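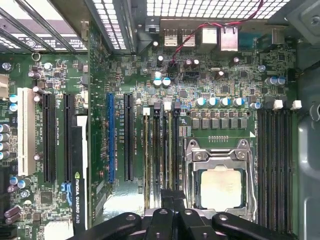

The gripper over the processor socket of an open workstation, seen from the wrist camera.

Let the slow demonstrations stay in

By Nobuhle Naidoo
May 9, 2018

Home | Opinion | Workshop | Letters

When people teach a robot by remote control, they want to look good doing it. I have done the job myself and I understand the feeling. You sit at the controls, you move the arm to the part, and if you hesitate on the way you delete the run and start over. I think this is a mistake, and I think most teams that record demonstrations are making it.

Last January I spent 11 days at Nollholm, where a small group is trying to teach an arm to work inside desktop computers. The work is repair and parts recovery. Anyone who has opened a workstation knows what that involves. The processor sits in a metal frame held by latch levers, with memory slots close by on both sides, and capacitors stand up from the board where a careless finger can bend them. A person reaches in and feels the way. The operator has a picture from the wrist, and in that picture the gripper itself hides part of what it is reaching for.

So operators slow down. They back off a little, look again, and come in from another side. Elmarie Tshabalala, the most experienced operator there, did this on nearly every approach to the socket. By the rules the group was using then, a run with a long pause was thrown away. Of 1,333 recorded runs, 261 had been kept.

I looked through a good part of the discarded ones. Some deserved it. The operator had dropped something, or had gone for the wrong slot. But many were careful work by someone who could not see well and dealt with it properly. The kept runs were smooth and quick, and nearly all of them started from a position where the view was already good. A robot trained on those has never been shown what to do when its own finger is in the way.

The usual reply is that pauses teach the robot to pause. That is a fair worry. Coetzee, the firm that supplied the control software, advised trimming any stop longer than 40 frames, and I have no quarrel with trimming. A person scratching her nose adds nothing. Trimming a stop still leaves the backing off and the second approach in the record, and those are the parts I want kept.

There is also the matter of the people. Operators who know that slow runs get deleted will stop being slow. At Pliseck, where I worked before, we paid by the accepted run, and within a month everyone was rushing the latches. We got tidy recordings and a lot of scraped boards.

Nollholm has since changed its rule, and Tshabalala now marks her own runs as good or bad before anyone else sees them. I would go further and ask every operator to write one line about what was hard to see.

Share 40 | Comments 11

Contact the editors | © 2018 Nesatitz | Back to top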